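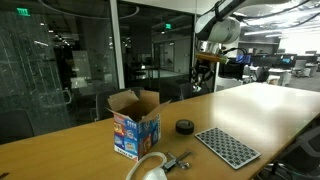
The conference table at Boychuk, with the arm at the far side and a box, a roll of tape and a keyboard on the near one.

Home Visits Notes Archive Contact

The Rules of the Conference Room

By Keegan Caron
October 8, 2019

I have been on a lot of robot tours, and they mostly go the same way. You get a badge, a pair of safety glasses somebody else has sat on, and forty minutes of being told not to lean on things. Then a machine moves a part from the left to the right and everyone takes out their phone. Boychuk's open day had the badge. It skipped the glasses, and after a while I found out why, and the why took up most of the afternoon.

Boychuk works out of a regular office. I'd pictured a shed with a roller door. What you get is carpet by the elevator, desks, glass-walled rooms of the kind where people argue about budgets, and an arm at one of the meeting tables. My sister Hélène, who came along because I was driving, asked the front desk whether it could be booked.

It can, as it happens. There's a calendar, and the arm has to be on it. This is rule one in the Boychuk handbook, and Francine Chisholm, who wrote most of the thing, is very fond of rule one. Before it existed, people would come in with sandwiches and a laptop and sit down within reach of a machine someone was about to start up from the next room. Now the room is either a meeting room or a robot cell, and the calendar says which. If you want it to change over, there is a form. I saw the form. It fits on one side of paper and you have to sign it twice.

The handbook runs to 116 pages. Francine handed it around in a binder with the weary pride of a person who has been asked to make it shorter. She has a short version too, taped inside the cupboard where the power strip lives, and when pressed she admitted that the short version is the one people read. I copied down what I could:

Whoever holds the stop button does nothing else. No typing, no phone, no holding the door for the lunch order.
The stop button gets pressed at the start of every session, on purpose, with the arm moving slowly.
Nothing goes on the table during a run that wasn't there when the run was planned.
Chairs on the arm's side stay empty while it has power.
If you change the gripper, you do the risk assessment again. Yes, again.
Slow means slow. If you're asking whether it's slow, slow it down.

The last one has a note next to it in another hand that says "see page 70." I looked up page 70 and it was a table of contents for the appendix.

The chair rule got the most questions. A man from a packaging firm wanted to know why they didn't just take the chairs out. Francine said they had tried this and the chairs came back. She's right, too. Chairs in an office behave like water. You can move every one of them to the hallway at five o'clock and there will be a full set around the table by morning. So the rule is written for a room with chairs in it, and I thought that was the most sensible thing I heard all day. A lot of safety documents describe a building that the author would have liked to work in.

Then came the gripper argument, which I enjoyed more than I should have. Solange Kowalchuk was visiting from Otell, where they do inspections, and she had opinions. Her position was that people look up the safety rating of the arm, find it comforting, and then bolt something pointed to the end of it. The arm may well stop when it touches you. It will do so with whatever is on the end pressed into your hand. You have to assess the whole lot together — arm, tool, the thing being held, and the table it's being held over. Pinching someone against a tabletop is a different problem from bumping them in open air, and she wants it measured separately and written down.

Boychuk agreed with all of this and then disagreed for half an hour about when. Francine wants a full reassessment after any tool change. One of the engineers said that with a swap every other morning they'd do nothing else, and could there be a list of approved tools, each assessed once. Solange said yes, as long as the objects were on the list as well. A roll of tape and a bottle of glass cleaner are different passengers. The engineer said a thing under his breath and wrote it down. I'd guess the handbook is at 117 pages by now.

We broke for coffee, which had to be drunk outside the glass. (Page two, apparently.)

Afterward Aisyah Pattinasarany talked us through the incident log, and I wish more places would show theirs. It was dull in the best way. Arm nudged a mug. Arm stopped for no visible reason, cause found the next day, loose connector. Visitor stood in doorway to take a call. That last one counts as an incident at Boychuk, since the doorway is the way out and has to stay clear during a run, and I noticed a few of us shuffle sideways as she read it. She logs near misses and plain annoyances in the same file. Her thinking is that if you make people decide whether something was serious before they write it down, they'll decide it wasn't and go home.

The log started in May and was up to 110 entries. Someone asked, in the tone people use for this, whether that wasn't rather a lot. Aisyah said she worried more about places with none.

What I'd steal from the visit: the single sheet in the cupboard, the button person with no other job, and the log. What I'd leave: the binder, at least until it has an index that goes somewhere. I'd also like to see what happens to rule one on a day when the sales people need the big room. Francine says the calendar wins. She said it twice, and the second time she was looking at the sales people.

Hélène has asked me to record that the parking was good and that she wants the short version of the rules for her kitchen, chairs included.

Boychuk holds another open day in the spring. You sign up at the front desk, and they do send you the binder in advance if you ask.

Recent visits
Claltuler: A Warehouse With Very Firm Views on Floor Tape
Two Hours at the Rirken Trade Fair, One of Them in Line
Otell's Inspection Class, and How I Failed the Ladder Part
Letters: More on Fences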